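Section 6: Setting up and using the steamer

This section covers the Rindar countertop electric steamer, model 1061. Read it through once before the first use. The sections on wiring and the warranty are at the back of the manual.

6.1 Choosing a place for the steamer

Put the steamer on a flat, level surface that can stand heat and moisture. A slight slope matters more than you might expect. If the base is tilted, the water collects on one side and the low-water cutoff may switch the heater off while there is still water in the tank.

1. Leave a hand's width of clear space on every side of the base.
2. Do not place the steamer under wall cabinets or shelves. Steam rises straight up and will lift paint, swell particle board and loosen veneer over time.
3. Keep the power cord away from the front edge of the counter or table, where it can be caught by a sleeve or pulled by a child.
4. Plug the cord directly into a grounded wall outlet. Do not use an extension cord or a power strip.

Note: If the steamer shares a circuit with a kettle, a toaster oven or a microwave, run them one at a time. A tripped breaker does not harm the steamer, but the timer resets to zero and cooking has to be started again by hand.

6.2 Before the first use

The heating plate is shipped with a thin protective coating of food-grade oil. It may give off a faint smell the first time it gets hot. This is normal and goes away after one run.

1. Remove all packing material, including the cardboard ring under the basket.
2. Wash the basket and the lid in warm water with dish soap. Rinse and dry them.
3. Wipe the inside of the base with a damp cloth. Never put the base under a faucet or in a sink.
4. Fill the tank to the MAX line with cold tap water.
5. Fit the empty basket and the lid, and set the timer to 15 minutes.
6. When the timer rings, unplug the steamer and let it cool completely.
7. Pour out the water, wipe the tank and leave the lid off until everything is dry.

Caution: The lid and basket stay hot for a long time after the heater switches off. Use dry oven mitts. A wet mitt passes heat straight through to the hand.

6.3 Filling the tank

Use cold water only. Hot water from the tap carries more dissolved minerals and leaves scale faster. Filtered water is fine, and so is distilled water, though it is not needed in most homes.

Do not add salt, stock, wine, vinegar or herbs to the water while cooking. They do very little for the taste of the food, and they leave a sticky film on the heating plate that is hard to remove. If you want to flavor the food, put lemon slices, ginger or scallions in the basket with it.

A full tank lasts 45 minutes on the high setting. For longer cooking, check the level every half hour and top it up as described in 6.6.

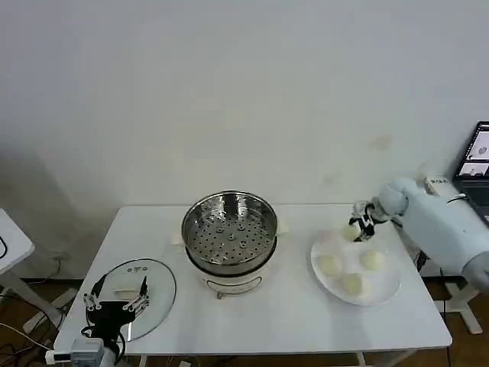
6.4 Loading the basket

Steam has to pass up through the food to cook it evenly. Most complaints of food that is soft at the edges and raw in the center come down to a basket that was packed too tightly.

1. Cut vegetables into pieces of the same size. Where this is not possible, put the largest pieces at the bottom.
2. Spread the food in a single layer if you can. If you need to pile it up, keep the pile loose and turn it once, halfway through.
3. Leave some of the holes uncovered. If you line the basket with parchment or cabbage leaves, cut or tear gaps in the liner.
4. Keep food below the rim so that the lid sits flat.

Fish and dumplings are likely to stick. Brush the basket lightly with cooking oil or use a liner. Do not use wax paper, which melts, or aluminum foil pressed flat across the bottom, which blocks the steam.

Rice can be steamed in a heatproof bowl placed in the basket. Use equal parts rice and water by volume for long-grain white rice, and cover the bowl with a small plate to keep condensation off.

6.5 Cooking

1. Check that the tank is filled between the MIN and MAX lines.
2. Set the loaded basket on the base and press down gently until it is seated.
3. Put the lid on with the steam vent facing away from you and away from the wall.
4. Turn the dial to the time you want. For times under 10 minutes, turn it past 20 first and then back. This winds the spring fully and makes the short settings more accurate.
5. The indicator light comes on. Steam appears at the vent after 2 minutes with a half-full tank, a little later with a full one.
6. Start counting the cooking time from the first steady steam, and add the warm-up to the time on the dial.
7. When the bell rings, the heater switches off. Take the food out promptly, as it goes on cooking in the trapped steam.

Cooking times for fresh food on the high setting:

Asparagus, medium spears: 7 minutes
Broccoli florets: 6 minutes
Carrots, sliced: 12 minutes
Corn on the cob: 15 minutes
Green beans: 10 minutes
New potatoes, whole: 25 minutes
Spinach: 4 minutes
Eggs in the shell, hard: 16 minutes
White fish fillet: 10 minutes
Dumplings, frozen: 14 minutes

These times are for a basket no more than half full. Add a few minutes for a full one. At high elevations water boils at a lower temperature and everything takes longer, potatoes and carrots most of all.

Caution: Meat, poultry and fish must be cooked through. Check the thickest part with a food thermometer and do not rely on the times above alone. Do not steam poultry or meat from frozen.

6.6 Adding water during cooking

Do not wait for the tank to run dry. If the sound of boiling turns to a sharp crackle, the water is very low.

1. Turn the dial to OFF.
2. Lift the lid by tilting the far edge up first, so that the steam leaves on the side away from your face.
3. Put on dry oven mitts, lift the basket off and set it on a heatproof plate or tray.
4. Pour cold water slowly into the tank from a jug with a spout. Stop at the MAX line.
5. Put the basket and lid back and set the remaining time, plus 2 minutes for reheating.

If the low-water cutoff has already tripped, the indicator light goes out even though the dial is still turning. Unplug the steamer, wait 10 minutes for the plate to cool, then refill. Pouring cold water onto a dry, hot plate can crack the seal around it, and seal damage of this kind is not covered by the warranty.

6.7 Cleaning after each use

1. Unplug the steamer and let it cool.
2. Empty the tank. Tip it toward the back, away from the dial.
3. Wash the basket and lid by hand or on the top rack of a dishwasher.
4. Wipe the tank with a soft cloth. Dried starch and egg white come off more easily after a short soak with warm water in the tank.
5. Wipe the outside with a damp cloth and dry it.

Do not use steel wool, scouring powder, oven cleaner or bleach on any part. If the holes in the basket are clogged, brush them from below with a soft bottle brush.

Store the steamer with the lid upside down or slightly open. A tank closed up while damp will smell musty by the next use. To clear the smell, run the steamer for 10 minutes with half a sliced lemon in the basket and fresh water in the tank.

6.8 Removing scale

White or tan patches on the heating plate are mineral scale. Scale makes the steamer slow to heat and noisy. With hard water, descale once a month. With soft water, every three months is enough.

1. Fill the tank to the MIN line with white vinegar, then to the MAX line with cold water.
2. Leave the basket and lid off. Open a window or turn on the range hood.
3. Set the timer to 10 minutes.
4. Unplug the steamer and let the liquid stand for an hour.
5. Empty the tank and wipe the plate. Repeat if patches remain.
6. Rinse the tank twice by filling it with clean water and pouring it out.

Hervieu descaling powder, sold with the other accessories, can be used in place of vinegar. Follow the directions on the packet – it is stronger than it looks, and it should not be mixed with vinegar.

6.9 If something seems wrong

The light does not come on. Check the outlet with a lamp. Turn the dial past 20 and back. If the outlet works and the light stays off, contact service.

The light is on but there is no steam. The tank may have been filled with very cold water. Wait five minutes. If there is still no steam, descale the plate.

Water drips down the outside. The basket is not seated, or the tank is over the MAX line. A worn gasket can also cause this. Replacement gaskets are sold singly under the Lornel parts list.

The bell does not ring. The dial was probably set under 10 minutes without being wound first. See step 4 in 6.5.

The steamer switches off early. Check that the surface is level and that there is enough water, then look for scale. If none of these is the cause, stop using the steamer and contact service. Do not open the base.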